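The case for an unfinished table

My town library in Brondwood spent part of last winter asking people what they wanted from the reading room. More than 400 of us filled in the form. The top answer was more outlets, which the library will now install. The second was "somewhere to sit without being asked to do something," and I have been thinking about that one since March.

Public rooms have become busy. The Nekby branch runs a program in nearly every hour it is open, and most of them are good. But a person who walks in at 2 in the afternoon with a newspaper has a hard time finding a chair that isn't set out for a workshop. Staff are polite about it. They still have to ask him to move.

I understand why this happens. Programs can be counted. A class with 55 people in it goes into the annual report, and the report goes to the people who set the budget. A man reading for two hours goes in as one visit, the same as someone who came in to use the restroom.

The answer is to count differently. The MacKinnon Street branch tried a simple version last year, noting how long seats were occupied as well as how many people came through the door. Its quiet corner, with room for six, turned out to be the most used part of the building.

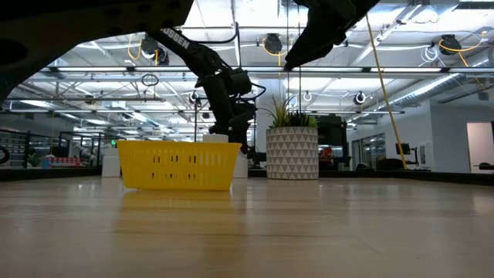 A yellow basket and a potted plant on a wood-toned tabletop.

Brondwood has 200 seats. I would set aside a quarter of them, on the ground floor near the windows, and leave them off the booking system for good. It would cost very little – some signs and a line in the policy. The workshops can have the rest.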